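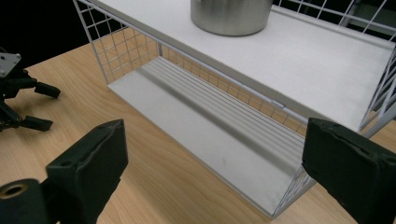
Chapter 4
Shelves, Racks and the Space Above Things

Look at the nearest counter, desk or kitchen table and ask how much of it is really in use. Most of us would say all of it. The mugs are there, the mail is there, the tea canister is there, and you have to move two of them to set down a plate. But look again from the side, at eye level, and you will see a great deal of air. A mug is only as tall as a mug. Over it there is nothing at all until the ceiling.

This chapter is about that air, and I have been looking forward to it since page one! In Chapter 3 we sorted belongings by how often we reach for them. Now we get to give them somewhere to live, and the humble tabletop rack turns out to be one of the best teachers in the whole subject of home organization. It is small enough to carry into class, you can change its contents in a minute, and nearly every idea that applies to a pantry, a closet or a stockroom can be tried out on it first.

What you will learn in this chapter

How to tell footprint from storage area, and how to measure both
Why the height between two shelves matters as much as their width
How open sides, closed sides and railings change what a shelf is good for
When to leave a surface bare

Key terms: footprint, tier, clearance, rail, reach zone, landing space

4.1 Footprint and tiers

The footprint of a rack is the area of table it takes up. Measure it from outside edge to outside edge, including any feet or wires that stick out, and multiply the length by the width. The storage area is the total of all the flat surfaces you can put things on. A rack with a single shelf set high over the table gives you that shelf, plus the stretch of tabletop under it. A rack with 2 tiers gives you two shelves of its own, one over the other, on the same patch of table.

Suppose the inside of a shelf measures 478 square centimeters less than the footprint (thick frames and wide corners can do this easily). You are paying for that difference in table space and getting nothing back. Thin wire frames do well here, and it is one reason they are so widely used in kitchens.

Clearance is the height of the gap between one tier and the next. Students often forget it, and then wonder why the lower shelf fills up with odd, flat things. A gap of 16 centimeters will take cups, small bowls and folded cloths. It will not take a tall canister, and it certainly will not take a canister if you need to lift the lid while it sits there. So we measure twice – once for the object, and once for the object in use.
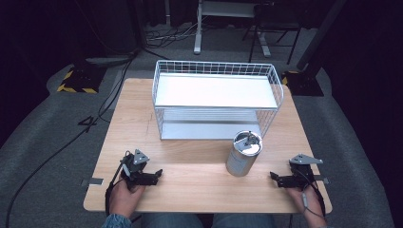
Ghislain Hiebert wrote back on the draft of this section that he would put a canister with a handle on its lid beside a rack every time, however well it fit inside, and that in his own kitchen in Perron the top shelf had become a place for things he only looked at. He asked that students be told to try both arrangements for a full day before choosing. I like this very much, and it has become Activity 4B.

His point brings up the reach zone, the part of a shelf you can get at without moving something else. On a low, deep shelf the reach zone may be no more than the front half. On a top shelf with nothing over it, you can come in from above, so the reach zone is usually the whole surface. Two shelves of exactly the same size can be very different to live with!

4.2 Mesh, panels and rails

Wire mesh lets you see what is on the lower shelf from several sides, and it lets air move. Jars and tins show through it, so you spend less time hunting. A flat panel does a different job. Small items stand straight on it, where on bare wire they would tip or catch, and crumbs stay put until you wipe them up. Many racks use both, with mesh for the walls and panels for the surfaces.

A rail is a low wall at the edge of a shelf. It stops round things from rolling off, and it also makes you lift every object over it, which gets tiresome with a heavy one. Put light things, or things that rarely move, on the railed side. Keep the heavy and the often-used where you can slide them in and out.

Activity 4A. Choose one small rack at home or in the classroom. Write down its footprint, its storage area and its clearance. Then list five things you own that would fit and three that would fit but be a nuisance.

Activity 4B. Pick one lidded container. Keep it on the rack for a day, then next to the rack for a day. Each time you use it, note how many hands you needed. Compare notes on Thursday with your partner.

One class, taught by Aaliyah Lachance, measured every shelf in the school kitchen for Activity 4A and came up with 1,222 centimeters of railing. They had great fun doing it, and they were surprised how little of it was stopping anything from falling.
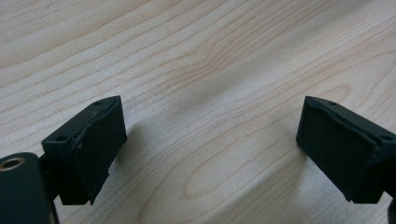 4.3 Landing space

Every work surface needs a clear patch where you can put down whatever is in your hands. We call this landing space. Mark it out before you place a single rack, and make it as wide as the largest thing you carry to that table – a tray, a mixing bowl, a full grocery bag. Then fit the storage into what is left.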